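Bench tips: choosing fingers for a kitchen arm

Flat things are the hard part. Any gripper from the Dostar catalogue will pick up a mug and feel pleased with itself. Ask it for a chopping board and you learn what your money bought.

We tried the Vikavitz long fingers against the stock Mamo pair, 16 goes each at the same board. A few habits worth stealing:

Go for a corner first. The middle of a long side looks sensible and mostly gives you a board that spins.

Pick a board with a juice groove if you can – it gives the fingertips something to argue with.

Leave the pasta on the counter. A cleared bench flatters every gripper ever sold.
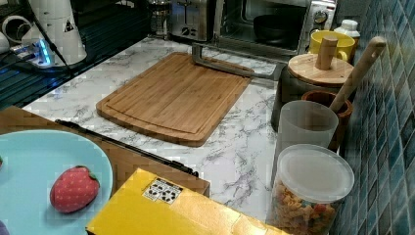
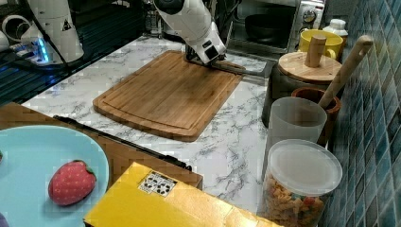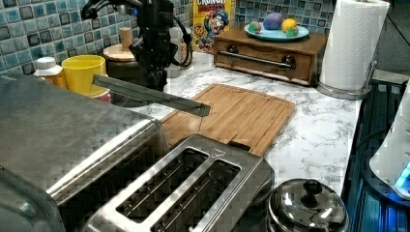 Same bamboo board, same marble-patterned counter.

Gitach wrote in to say we had the order backwards, and that fingers matter less than the controller. Their advice is to halve the closing speed before spending a cent on hardware, then write down the grip force at which the board starts to creep. They also reckon long fingers flex too much for anything heavier than a dinner plate, and would like to see the test rerun with a cast iron pan.

Fair enough. We have slowed ours down and the Mamo pair went from hopeless to mediocre. The pan can wait until the floor has a mat on it.

Wipe the fingertips with a damp cloth between runs. Flour is the enemy.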